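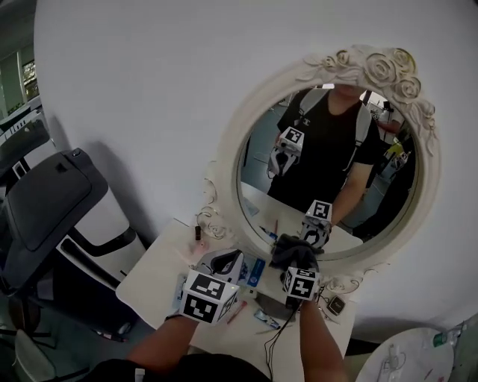
Viernes, por la mañana

Cuaderno del taller, sigue de la página anterior. Trabajo: espejo ovalado de las rosas, ficha 1670, y la mesa blanca que va con él. El encargo viene de la casa Owino, que lo quiere para el probador de su tienda. Rehema habló con ellos por teléfono y piden solamente limpieza y revisión. No quieren pintura nueva.

Estado a las nueve y media. El marco está bien en general. En las rosas de arriba hay polvo antiguo entre los pétalos, y también en las hojas. En los adornos curvos de la parte baja el polvo es más graso, supongo que por las manos y por las cremas, porque antes el espejo estuvo en una peluquería. La luna no tiene grietas. Encontré dos manchas pequeñas cerca del borde que no salen con agua; pienso que están detrás del vidrio, en la capa de plata, y entonces no se pueden quitar. Lo escribo aquí para que conste antes de la entrega.

Sobre la mesa quedan cosas de ayer. Pido otra vez que cada uno recoja lo suyo antes de irse. No pongo nombres.

Limpieza de la luna. Primera pasada con agua destilada y un poco del jabón Tidimley, muy diluido. El paño se moja poco y se escurre bien, y nunca se echa el líquido directamente al vidrio, para que no baje por detrás del marco. Idrisa me preguntó si se puede usar el alcohol de la otra estantería. Le dije que para la luna sí, pero que cerca de la pintura blanca no, hasta que hagamos la prueba en un sitio escondido.

Segunda pasada en seco. Con el paño negro se ve enseguida el polvo que recoge, y eso me gusta, pero deja pelusa en el borde donde el vidrio entra en el marco. Hay que repasar después con el pincel blando. Para el brillo final prefiero el punto gris. Es más grueso y no sirve para los rincones, pero en el centro de la luna trabaja bien si se dobla en cuatro y se mueve de arriba hacia abajo.

Pregunta para Filippos: ¿el gris se puede lavar con los otros, o suelta pelo? En la bolsa no viene etiqueta.
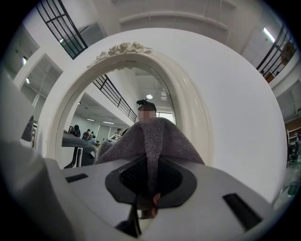 Para mirar si quedan rayas, lo mejor es ponerse delante y buscar en el reflejo algo con líneas rectas. La barandilla negra de la escalera es muy útil para esto: si los barrotes se ven limpios de un lado al otro, la luna está limpia. Las lámparas del techo también ayudan, porque una raya de jabón se nota mucho al lado de la luz. Hay que mover la cabeza despacio y no fiarse de una sola posición. Ctibor dice que él lo hace con una linterna desde el costado. Lo probaré por la tarde, cuando entre menos luz por la ventana.

Rosas. Solamente pincel seco, de dentro hacia fuera, y el aspirador pequeño cerca pero sin tocar. No apretar las hojas con el paño, se engancha el tejido en las puntas. Esto lo aprendimos con el marco de Mulevness, el año pasado, y costó una tarde entera pegar la punta de una hoja.

Medida que me pidió Imani para el embalaje: 53 cm en la parte más ancha, con el marco incluido. Lo medí dos veces. La altura la tomamos entre dos personas, yo solo no alcanzo bien con la cinta recta por culpa del relieve de arriba.

Pendiente:
Prueba de alcohol en la pintura, en la parte de atrás.
Repasar con pincel el borde de abajo.
Comprar más paños. Los de Celtau son buenos, pero los negros los prefiero sin costura.
Escribir a Owino sobre las manchas de la luna y guardar su respuesta con la ficha.

Después de comer. Hecha la prueba de alcohol con bastoncillo: la pintura queda un poco mate en el punto donde toqué. Por tanto, alcohol en el marco no. He puesto una nota en la botella. Ctibor trajo su linterna y encontró una raya larga a la izquierda que yo no había visto, así que repito la segunda pasada el lunes, con paño lavado.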